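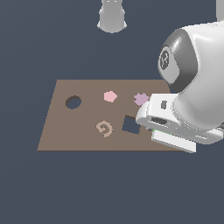 Garden & Yard / Hose Storage

Storkness Wall-Mount Hose Reel

12 shares | 3 comments

The Storkness is a hand-crank hose reel for the side of a house, garage or shed. It holds garden hose of the ordinary half-inch or five-eighths size and keeps it off the grass and out of the way of the mower. We have carried it since we took over the Fourie line, and it is the reel we sell most of from spring until the end of the watering season.

The drum and side plates are powder-coated steel. The crank handle is on the right as you face the wall, and it can be moved to the left if you have a downspout or a gas meter on that side. To move it, take out the bolt in the center of the drum, pull the handle straight off, and put it back together the other way around. You will need a wrench. The washer goes on the outside.

Capacity is 200 feet of half-inch hose. If you use five-eighths hose, plan on less, and if your hose is the heavy rubber kind, less again. A full reel of rubber hose with water still in it is a heavy thing to hang on a wall, so drain the hose before you wind it up. Turn off the faucet, open the nozzle, and wind slowly from the faucet end. Most of the water will run out as you go.
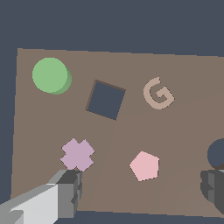
The mounting plate has to go into something solid. On wood siding that means the studs, and on brick or block it means masonry anchors, which are in the box along with the lag screws. Do not mount it on vinyl siding alone. The vinyl will flex and the screws will work loose by the end of the first season. If the studs don't fall where you want the reel, screw a treated board across two of them and mount the plate to the board.

The plate and the reel are separate pieces. The reel lifts off its hooks so you can take it inside for the winter and leave the plate up. We suggest doing this anywhere the ground freezes. Water left in the brass swivel can crack it, and a cracked swivel is not covered.

What comes in the box:

Reel with crank handle
Mounting plate
Leader hose, 5 feet
8 lag screws
8 masonry anchors
Spare washers for the swivel

The garden hose itself is sold separately. So is the Ustden hose guide, a roller that sits below the reel and keeps the hose from rubbing on the siding when you pull it out at an angle. If your faucet is near a corner of the house it is worth having.

Assembled weight is 28 pounds without hose. Color is dark green. The tan version has been discontinued and we have no more of them, including the open-box ones that were listed in July.
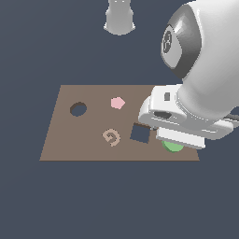
Can I leave the water on with the hose wound up?

You can for a short time while you are working, but turn it off at the faucet when you finish. Constant pressure wears out the swivel washer, and a small drip there will stain the wall under it.

Replacement parts are kept in stock for this model. The swivel, handle and leader hose can all be ordered singly from the Clustar parts page. Have the letter code from the back of the mounting plate ready, as older reels use a narrower swivel and the two do not interchange.

Orders ship by ground only because of the size of the carton. Returns are accepted on unused reels in the original box. Once the plate has been screwed to a wall we can't take it back, but the warranty still applies to the drum, the handle and the welds.

Price and availability last updated Wednesday, December 2, 2020.

12 shares | 3 comments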